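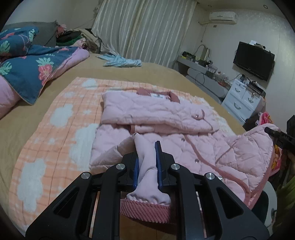
How to wash a child's quilted jacket at home

Most quilted jackets can go in a home washer if you use cool water and give them enough time to dry. Check the care label first. If it says dry clean only, stop there.

What you need

Mild liquid detergent
An old toothbrush
A mesh wash bag
Two clean tennis balls

Step 1. Empty the pockets and close every zipper and snap. Look over the stitching and sew up any open seam now, or the filling will work its way out in the wash.

Step 2. Treat the cuffs and collar. Dab on a little detergent, brush lightly with the toothbrush and leave it for 10 minutes. Ribbed cuffs hold the most dirt, so go over them twice.

Step 3. Turn the jacket inside out and put it in the mesh bag. Wash it alone or with one or two light items. Use the delicate cycle, cold water and half the usual detergent. Skip fabric softener - it makes the filling clump.

Step 4. Run a second rinse. Set the spin to 400 rpm. My old Todex washer has no setting under 550, and that has been fine for polyester filling, but I would not use it for down.

Step 5. Press the water out with a towel. Do not wring.
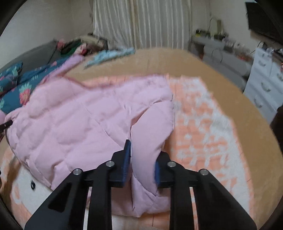

Can I put the jacket in the dryer?
Use low heat with the tennis balls, and only if the label allows it. Stop every so often and break up lumps with your fingers. If you air dry, lay it flat on a rack and turn it morning and evening.

Step 6. Feel each quilted section before you put the jacket away. The seams dry last. If any part feels cool or heavy, give it another night on the rack.

Storing it until fall

Hang it on a wide hanger or fold it once, loosely. I wash ours in April and take it out again in August to check the size.

Posted by Sombat Thongdee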